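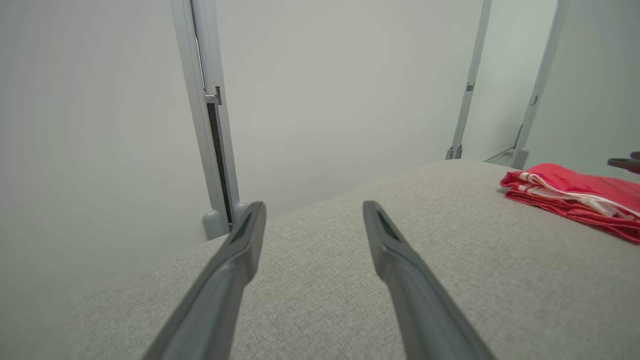

*Mesa con superficie de tejido gris claro.*

# Quiénes somos

Vilier es un taller de confección y reparación de tapizados técnicos para oficinas, salas de ensayo y centros docentes. Ocupamos una nave de 885 m² en el polígono de Bullport, con zonas separadas de corte, costura y encolado.

La dirección técnica corresponde a Aniela Szulc, ingeniera textil. De ella dependen las especificaciones de material y la aceptación de cada lote.

## Actividad

- Tapizado de paneles, mesas y asientos a partir de plano o plantilla.
- Sustitución de tejido en mobiliario existente.
- Fabricación de fundas desmontables, serie **Alura**.

El pedido mínimo de la serie Alura es de 30 unidades. Las reparaciones se admiten por pieza suelta.

## Materiales

Trabajamos con tejidos de poliéster y mezclas de lana de hasta 300 g/m². Para gramajes superiores se emite presupuesto aparte. Cada rollo se inspecciona a la entrada y se conserva una muestra del lote durante cinco años.

## Formación

Desde marzo impartimos con la escuela Siddiqui un curso de patronaje industrial de 82 horas. Las prácticas se realizan en la zona de corte, en grupos de seis alumnos.

## Visitas y consultas

Las visitas se conciertan por escrito a través del formulario de contacto. Conviene adjuntar las medidas de la pieza y la referencia del tejido, si se conoce.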